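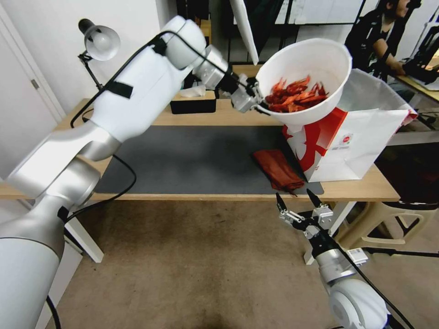
Search this guide Go

4.2 Setting the serving timer

1. Plug the Promgate warming drawer into its own socket and wait for the green light.
2. Press MODE twice. The display shows the last time used.
3. Turn the dial to the time you want, up to 200 minutes.
4. Press START. The door lock clicks.

Note: the timer keeps its setting if the power goes off for less than a minute. After a longer break, repeat steps 2 to 4.

Caution: do not load more than 1,050 g on the upper shelf. Let the drawer cool before wiping the runners.

For a fault code, see section 7.

Share 12 Comments 3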